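Ticket 264: Folding cell, right gripper losing the edge of the garment
Status: open, waiting on pads
Cell: Stukedum, two-arm folding table
Opened by: cell tech, late shift

Hello all, and thank you for picking this one up so quickly. I'm going to put down everything I did, in order, even the parts that went nowhere, so please bear with me if it runs on a bit.

1. What the cell is doing

Since the October service the right arm has been missing its pinch on thin knits. It comes down at the edge, closes, lifts, and comes up with nothing, or with one layer when we wanted both. Thick things like towels go fine all day long, bless them. The left arm is doing it too, though much less often. The log in Dradis records each one as "grasp empty" and then the cell retries 2 times and stops to wait for a person.

2. Fingers and wrist view

I started at the wrist because that's the easiest place to look. The gridded faces on the inside of both fingers are the thing to check, along with how close the tips come in to the fabric edge. I also went over the white material for lint, and there are a few dark specks and a hair on it that I'd like gone before anybody runs a calibration. 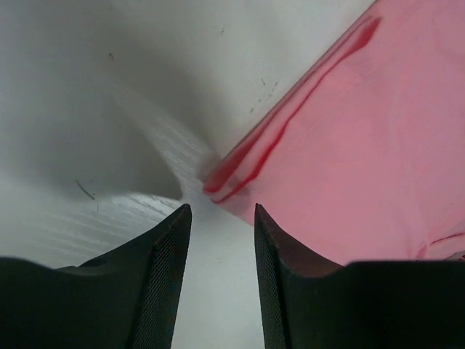
3. Pads

The pads are rated for 2,000 cycles by our own maintenance sheet, and I'm fairly sure we are past that, though the counter was reset at the service and I can't prove it. I wiped both sets with a damp cloth, let them dry, and ran 8 picks on the same shirt. It did a little better, but I wouldn't call it fixed. New pads are on order from Rikar.

4. Cables and home position

While I was there I went over the cabling, since a tight cable can tug a wrist just enough to spoil a pick. Please leave plenty of slack in the purple ones — I know the loops look untidy, and I know some of you like to tie them back, but the arms need that length when they reach for the back of the table. I'd also ask whoever is on next to look at the small red and orange wires at the base of the right arm and make sure none of them can get under the mounting plate. 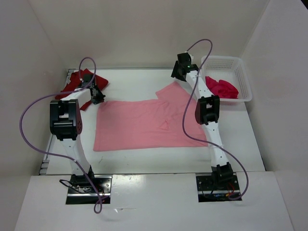

The home position checked out on both arms, so I left the offsets alone. Stergiou wrote back to my earlier question and suggested lowering the pick height on the right arm by a hair, which I'm happy to try, but only once the new pads are on. If we change both together we'll never know which one helped, and I would dearly like to know.

5. For the next shift

Keep running towels. Hold the T-shirts back until the pads arrive. If the cell stops on "grasp empty," clear it in Dradis and add a line to this ticket saying which arm it was, please — even a few words is a big help to me. I'll be back on at 2 tomorrow afternoon and will swap the pads then if the box has come.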